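Speaker notes – Piver project, student robotics club
Last updated: July
Reading time: 3 min

Slide 1. Title

Say hello, say which club we are, and say the talk is about laundry. Wait for the laugh if there is one. Piver is the name of the project and Gultalier is the name of the club. People mix these up, so say both slowly.

Mention that nine of us worked on it and only two had used a robot arm before. The rest came from the line-follower contest team.

Slide 2. What we set out to do

The task was simple to write down. Take clothes out of a bin one at a time, open each one up, and lay it on the table. We left folding for later. The spring plan had folding in it, and we took it out after the second month. Say that plainly, people will ask.

Two arms, one on each side of the table. One arm can pick up a shirt fine. It can't do much about opening it. For that you need something holding the other side.

Slide 3. How we taught it

We drive the arms by hand first and record what they do. Each recording is one try at one piece of clothing. Then the model trains on the recordings and we see what it picked up. Don't go into the model here, there is a backup slide if anyone wants it.

Points to hit:
Everybody in the club had to record, including the people who mostly write code.
New drivers were slow and their recordings were still useful.
We threw out any try where the driver stopped to talk.

Slide 4. The table

Leave this one up for a while. Let people look before talking.
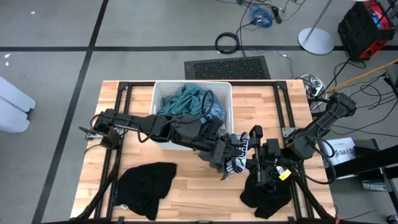

Both grippers at a black garment with a white printed panel, bin behind.

Point to the bin first, then the two grippers. Explain that the place where the arms meet is where most of our trouble comes from. If both come in at the same height they bump, so drivers learn to bring one in a little later than the other.

Then talk about black cloth. Black on black was the hardest case for us. The grippers are black, and an edge of dark fabric next to a dark finger is difficult to find, for a person driving as well as for the model. A print helps. It gives you something to line up on.

If somebody asks about the cables: we lost most of an afternoon to a cable that was too short at full reach. Loops are left long on purpose now.

Slide 5. What went wrong

Keep this to a couple of minutes. Three things.

First, picking up two items at once. Thin fabric sticks to whatever is under it. We still don't have a good answer, and the driver just shakes the arm a little.

Second, the grip. Early on we closed the fingers too hard and they slid off thick seams. Valente, the club that shares our building, lent us softer finger pads and those worked better.

Third, we changed the table position partway through and didn't write it down. Some 7 hours of recordings didn't match the rest. We now put tape marks down and check them before anyone starts. This is the part other student teams should write down, so slow down here.

Slide 6. The Desteck round

Desteck is the regional student contest. Each team gets a bin of clothes it hasn't seen and a fixed time. Explain the scoring only if the room looks interested. A piece counts when it is out of the bin and flat enough for the judge. The judge decides what flat means, and there was some arguing over that.

We did well on T-shirts and badly on anything with a hood. Sleeves were in between.

Go to the video. It has no sound, so talk over it. If it won't play, skip to the next slide and describe the hood problem in words – don't spend time on the laptop.

Slide 7. Next term

More recordings of dark clothes. A second try at folding, starting with towels. A written checklist for the table, taped to the door.

We are looking for new members and no experience is needed. Sign-up sheet is at the back of the room. Take questions until the next speaker is ready.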